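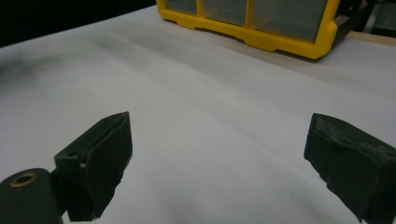 Nornach Adds White Table Covering to Jenen Workroom Range

CLELLIS, February 24, 2023 – Nornach today added a plain white table covering to its Jenen range for packing rooms and sorting benches. The covering is supplied in rolls of 100 feet and cut to length by the customer.

It is laid directly on the table and needs no clips. Slight waviness after unrolling is normal and does not affect use. Small parts and labels are easier to find on a plain white ground.

"Duggan tested the covering on seven benches before release," said Róisín Rafferty, product manager at Nornach. "The weight was increased once during that period."

Orders ship from April. Minimum order: 2 rolls.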